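Portable Induction Cooktops: Pan Choice, Placement and Cleaning
Plermont Kitchen Notes
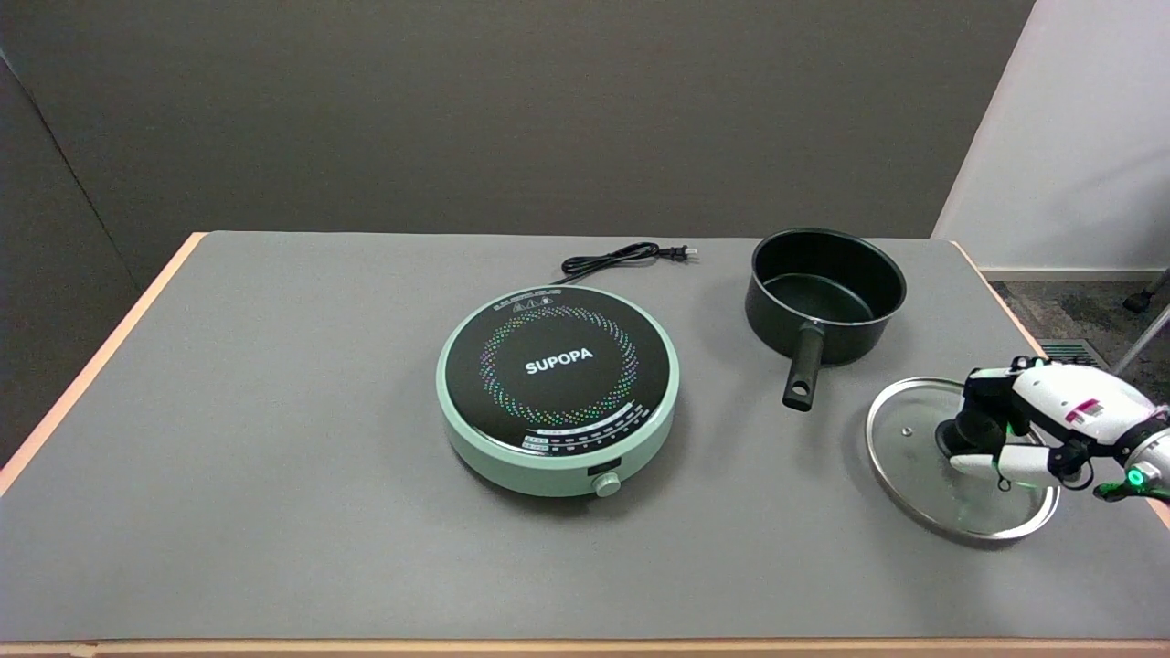 An induction cooktop heats the pan by means of a magnetic field, so the pan matters more than it does on gas or on a coil burner. Most complaints about slow boiling or uneven browning come down to the base of the pan.

Checking a pan

Hold a refrigerator magnet against the base. If it grips firmly, the pan will work. If it slides or drops off, the pan will not be detected, or will heat poorly. Plain aluminum, copper and glass fail the test. Cast iron and enameled steel pass. Stainless steel varies by grade and has to be tested piece by piece, including pieces from the same set.

Then check for flatness. Lay a metal ruler across the base and look for light under it. A slight hollow in the center is normal on a cold pan. A pan that rocks or spins on a level surface should be kept for the oven.

Small pans are sometimes ignored by the unit even when the magnet sticks. The manual gives the smallest base diameter. Steel adapter plates get around this, but they waste heat and can get hot enough to damage the glass. We don't use them.

Placement

Portable units draw air in from below and blow it out at the back or side. Leave a clear gap on all sides and keep the unit off tablecloths, towels and foil. Loose fabric gets pulled toward the intake and the unit then shuts down on an overheat code. A hard, level, dry surface is best. Keep the cooktop away from steel counters unless the manual allows them.

Plug straight into a wall outlet. A kettle or toaster on the same circuit will often trip the breaker when both are running at full power.

Settings

Power mode and temperature mode do different jobs. Power mode gives steady output and suits boiling, reducing and stir-frying. Temperature mode switches the output on and off to hold a target, and the sensor sits under the glass, so the reading lags behind the food. A thick pan lags more than a thin one.

For simmering, 1,000 watts is a fair point to start a full pot, then step down once bubbles show. Empty skillets should be warmed on a low setting. Thin pans can warp in under a minute on high. For searing in cast iron, preheat on medium and check with a surface thermometer.

Fan noise after switching off is normal. Leave the plug in until the fan stops.

Cleaning the glass

1. Let the surface cool. The glass picks up heat from the pan and stays hot after the power is off.
2. Wipe with a damp cloth and one drop of dish soap.
3. For dried starch or milk, lay a wet cloth over the spot for a few minutes, then wipe again.
4. For burned sugar, use a plastic scraper held nearly flat.
5. Rinse the cloth, wipe off the soap and dry with a lint-free towel.

Skip steel wool, oven cleaner and scouring powder. They dull the glass and wear away printed markings. White vinegar takes off hard water rings.

Brush the vents with a dry paintbrush once a month, unplugged. Never rinse the housing under the tap.

Related pages: Seasoning Carbon Steel, Descaling a Kettle, Storing Cast Iron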